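July
By Valentina Quiroga

Print this article | E-mail this article

4. What the bedroom does to the folding

4.1 Why I stopped starting in the laundry

When I began this project I was sure I'd be writing about laundries. I had a whole plan for it! Benches, baskets, lighting, how high the shelf over the tub ought to be. Then I started spending time in people's homes in Lumside and saw that the folding had moved out of the laundry years ago, if it was ever there at all. It happens on beds. It happens on the couch too, and on one memorable ironing board that hadn't seen an iron in a good long while, but mostly it's beds.

I logged 582 folding sessions across the two neighbourhoods, Lumside and Stoltska, and of those 470 took place on or beside a bed. I'd have been happy with half that. So this section is about the bed as a work surface, and about the chest of drawers as the place where things are meant to end up (and, quite often, where they end up on top of).

4.2 The bed as a table

A bed is a funny sort of table. It's the wrong height for nearly everyone, it's soft, and it belongs to somebody who'll want to lie on it later. Gautier's old scheme, which I've leaned on through this whole paper, sorts household surfaces into hard, soft and borrowed, and a bed is soft and borrowed at once. People get around the softness in all sorts of ways. Some pull the doona tight. Some fold against their own chest and only use the bed to put the finished piece down. And some lay something firmer over the top, a board or a tray or a mat, and work on that.

I got very fond of the mat people. A mat gives you an edge to line a sleeve up with, and it also marks out which bit of the bed is for work and which bit is still bed. One woman in Stoltska told me she couldn't fold "on flowers", meaning her patterned sheets, as she kept losing track of where the hem was. With a plain colour underneath she was away. I hadn't thought about pattern at all before she said that, and I went back through my notes that same evening looking for it.

Figure 2 has the three surfaces I keep coming back to: the mat over the sheet, the garment laid out on it, and the top of the drawers with its stack.

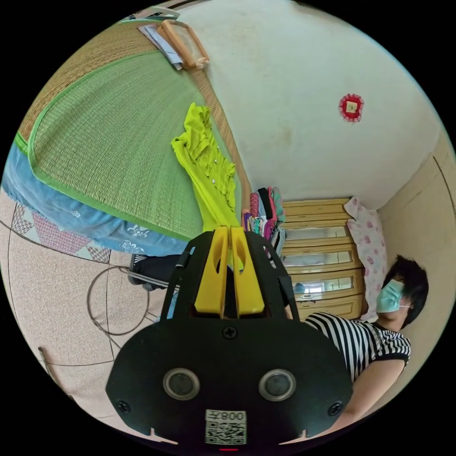
Vol. 8, No. 2, p. 800

Figure 2. A yellow-green ruffled blouse on a green woven mat laid over the bed, with folded clothes on top of a four-drawer chest.

Ruffles deserve a paragraph of their own. Nearly everyone I spoke to had a firm opinion about them. A T-shirt has an agreed shape when it's folded, give or take, but a ruffled blouse with small buttons has to be argued with. Do you button it first? Do you turn the frill in or leave it out? I asked this so often that I started getting answers before I'd finished the question. Most people laid the blouse flat and smoothed it before they made any decision, and that smoothing step is where the mat earns its keep, in my view.

4.3 On top, and not inside

Now for the drawers. Idberg's survey form asks where clothes are "stored" and gives a single line for the answer, and I used it for the first few visits until I got sick of squeezing things in. Clothes in a drawer are put away. Clothes stacked on top of the chest are folded and finished, but still sort of in play – you can see every edge, you can pull out the striped one without disturbing much, and you don't have to open anything. I've called this the standing stack.

A standing stack tends to sit at one end of the chest and not in the middle. I'd love to tell you I have a grand theory for that. My best guess is that people like to keep some of the top free for whatever else turns up, and other things certainly do turn up: pillows, cloths, yesterday's jumper. The same soft things that get cleared off a bed to make room have to go somewhere, and a chest across the room is a handy somewhere.

I did wonder if colour mattered in the stack, the way it seems to on the mat. I looked for stacks sorted by colour and found very few. Thickness was the usual rule, heavy at the bottom, and after that it was simply the order things had come off the bed. I take this up again in Section 5, along with the sock question, which got out of hand.

Contact: Valentina Quiroga, care of the journal office | Copyright remains with the author | Back to top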